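February 2018, Monday, boiler bench

Feedwater pump on the small vertical boiler again. Valentin thinks the Lotar economizer kit has cut our gas use. I've read his sheet twice and I don't believe it yet. 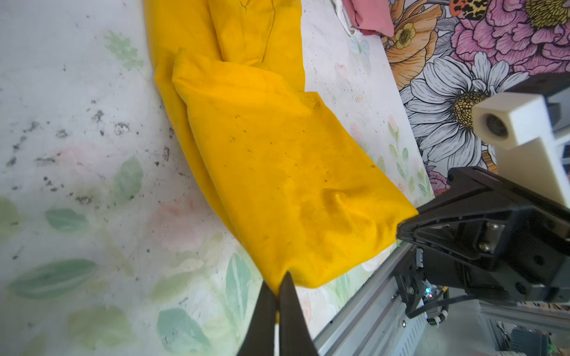
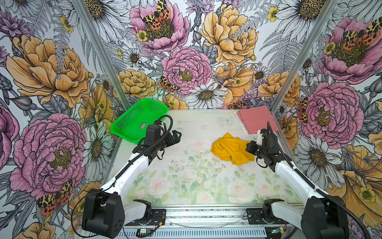
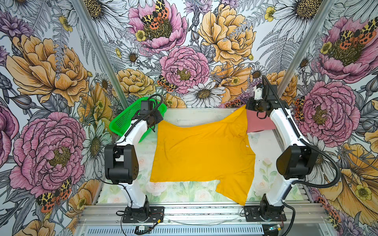
His claim rests on two runs. The baseline run was in August, with the old feed tank and the relief valve that was weeping. The new run was last week, with the valve reseated. So two things changed and the kit gets the credit for both. Also the gas meter was read by eye at the start and from the Flomeo logger at the end, and those two have never agreed for me.

Repeated it this morning with Inès. Cold start, tank filled to the mark, burner on low until first steam, then held at 6 bar. Meter at start 2,857. Stopped when the feed tank had dropped 200 liters. Flue thermocouple crept up the whole time and never leveled off, which makes me doubt we were at steady state at all. Inès says the tubes are just sooty. Could be. She brushed four of them in the fall and gave up on the rest.

Water side: Bouvier's data sheet gives a pressure drop across the coil that I can't get near. Ours is higher. Either the coil is partly blocked or their number is for clean water at a flow nobody runs. Asked Hervé, who said "trust the sheet." No.

Blowdown sample cloudy, conductivity probe read 497 and then wandered. Probe needs a cal before I write down any more numbers from it. Crossed out Friday's.

Gauge glass: lower cock stiff, level slow to come back after blowing through. Not running again until that's been stripped and cleaned.

To do
- Strip lower cock, new packing
- Brush ALL the tubes (Inès, me)
- Swap the Zokitz check valve back to the old one, same test, nothing else touched
- Bypass the economizer and rerun. Should have been done first
- Muammer to read the meter both times, same way

Valentin wants to put his savings figure in the report to Maëlys. I asked him to hold it until the bypass run is in. He wasn't pleased.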